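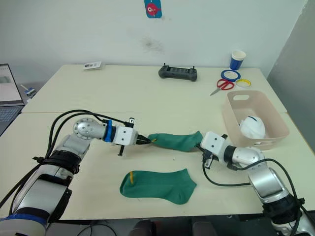 Page last changed in March

Socks and small items: frequently asked questions
Barredo Laundry, Stotstead

These are the questions we get most often at the counter and by email about socks, cloths and other small things. Shirts, bedding and curtains have their own pages. Prices are on the price list.

Do you pair socks, or do they come back loose?
We pair them. Every bag of small items is tipped out on the sorting table after drying and the socks are matched before anything is folded. If you would prefer them loose, write "no pairing" on your bag label. The price is the same.

How do you tell similar socks apart?
By colour first, then by rib, then by length. Coloured stripes and marks on the cuff or toe are a great help, and so is any size printed on the sole. Plain black ones take longest. If you own several kinds of plain black sock and mind which goes with which, a stitch of coloured thread inside each cuff will survive the wash. Laundry pen works on white and grey but fades on anything darker.

Why do you stretch them?
Socks often come out of the dryer with the heel twisted round or the toe folded back inside. A light pull lengthways, one hand at the cuff and one at the toe, sets the heel straight so the two can be laid on top of each other and compared. It also shows up thin patches. We don't pull hard and we don't do it to wool until it is fully dry.

Should I turn my socks the right way out before I send them?
Please do if they are sports socks with a looped lining, as these can look like a different sock altogether when inside out. For all others it makes no difference to the wash. We turn them the right way out at pairing. Please do unroll them, though. A sock balled up inside its partner comes out still damp in the middle and has to go round again.

How are they folded?
Flat, one on top of the other, heels together, then folded once across the middle. We stopped tucking one cuff over the other because it slackens the elastic. Ankle socks are laid flat and not folded at all.

What happens to cloths, flannels and tea towels in the same bag?
They are washed with the socks if the colours allow, then taken out at the table and put to one side in a bin while the pairing is done. Cloths are folded last. Microfibre cloths should come in a separate bag as they pick up fluff from everything else, and we don't use softener on them.

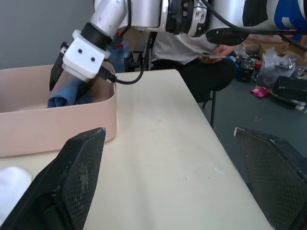 A blue cloth in the pink bin at the sorting table.

Can I send just a few things?
Yes. The smallest bag we take is 5 items, and a pair of socks counts as one. There is no upper limit beyond what the bag will hold with the drawstring closed.

What temperature do you use?
Cotton socks and cloths are washed at 40 unless the label says otherwise. Wool and wool mixes go on the cool wool wash and are dried flat. Let us know on the bag label if anything needs washing hotter, for instance kitchen cloths.

Do whites get kept apart?
White and very pale socks are washed separately from dark ones. They meet again at the pairing stage, when everything is clean and dry. Green, navy and black go in together. Anything new and strongly coloured should be mentioned the first time you send it, and we will wash it alone.
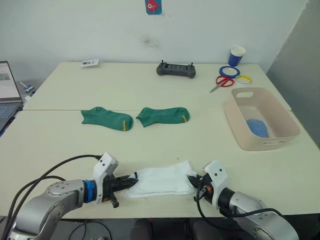

If a white sock has a coloured mark or logo on it, it still goes in the white wash. The same goes for a coloured toe, provided most of the sock is white. Striped socks where the stripes are as wide as the gaps between them are treated as dark.

What do you do with a sock that has no partner?
It goes back in your bag on its own, on top, so that you see it. Check at home first, as the missing one is usually still in the washing basket or inside a trouser leg. If you are sure you sent two, tell us within 6 days and quote the number on your label. We look through the drums and the filter trays and then the odd sock box.

How long is the odd sock box kept?
Until it is full. At the last clear-out there were 93 in it, almost all dark. Claimed socks are handed over at the counter. The rest go to the textile recycler in Sirkby.

Do you darn or mend?
No. If we find a hole we put a paper tag on the sock and return it washed. Bukirov Alterations, two doors along, takes small repairs, though they ask for a thickness of yarn that can be matched.

Can I collect at lunchtime?
Yes, the counter is staffed from 8 in the morning until 5.30 and does not shut for lunch. Bags sent in before 10 are normally ready the next afternoon.

Who do I contact about a missing item?
Elli Pelkonen deals with small items. Ring the shop and ask for extension 609, or leave a note with your label number and a description of the sock, including the colour of any stripe.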